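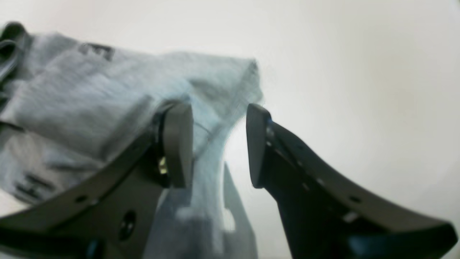

Open afternoon at the Provdale lab -- what we saw

Quick write-up, was supposed to go out last week. Sorry. Fourteen of us made it over to the Provdale lab for the open afternoon on Thursday, Oct 1, 2026. Parking was bad, coffee was good. Notes below in the order I scribbled them, which is not the order things happened.

The talk first. Damir Kolev runs the cloth handling project, known in the building as Lustness (no idea, didn't get a chance to ask). He talked for twenty minutes with no slides. Main point: boxes are easy, shirts are hard. A box is the same box every time you drop it. Drop a T-shirt twice and you get two different problems. Where is the collar. Which layer is on top. Is that an edge or just a crease. Most of his time goes to that and very little to the folding.

They have 1231 folding attempts logged since March, good and bad together. All kept. Damir said the bad ones get looked at more than the good ones, and a couple of people from the packing side nodded at that pretty hard.

Then the demo. Two arms over a white table, one gray shirt at a time. Visitors behind a line of tape. Slower than you'd think from videos online -- bring patience. Long pauses before a grab, then a fairly quick move. Somebody at the back asked if it was stuck. It was not stuck. Well, once it was.

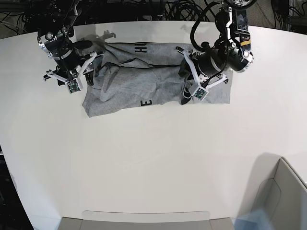
Touch was the part I wanted to hear about, as we've been arguing over it for our own line for a year now. Cameras alone lose track once the cloth covers itself, which it does all the time. So the group senses at the fingertips too. Small green square boards, one out at the end of a finger on each gripper, sitting right where the finger meets the cloth. The fingers themselves are white and 3D-printed, and Damir says they reprint a set whenever someone has a better idea for the shape. Cheap to be wrong, in his words. The boards are less cheap and he'd like them to last longer than they do. He quoted 400 grabs before he starts to distrust a reading, but said don't hold him to it.

Questions, the ones I got down:

Can it do towels? Yes, and towels are easier. No sleeves.

Does printing on the shirt help? A bit, for the cameras. Big black letters give them something to hold on to. But then it does worse on plain shirts, so they practice on both.

How many different shirts? 80 in the bin, mostly knits. Button-downs are "next year, maybe".

Who's paying? Van Rooij put in the first round of money and Troritberg lends the floor space. Didn't catch how long either one runs.

Would it work in a laundry today? Flat no. Damir was very straight about this. Speed is wrong, and someone still has to sort out a really bad tangle by hand. He'd rather have 2000 more attempts logged before he even talks to a laundry. I appreciated that, we have all sat through the other kind of demo.

My own take, for what its worth. The grab is further along than I expected. The letting go is not. Several times the fold looked fine right up to the release and then a corner came along with the finger. Asked about it after and got a long answer on fingertip surfaces that I only half followed. Will try to get it in writing for the next issue.

Other bits. A few of you wanted to know about running the arms by hand. They do let visitors try but you need to sign up ahead, and the list was full before we got there. The next open afternoon is in March, no day set yet. If you want in, reply to this email and I'll send one list over for all of us, easier for them that way. Closed shoes please, they do check at teh door.

Also someone left a blue umbrella in my car.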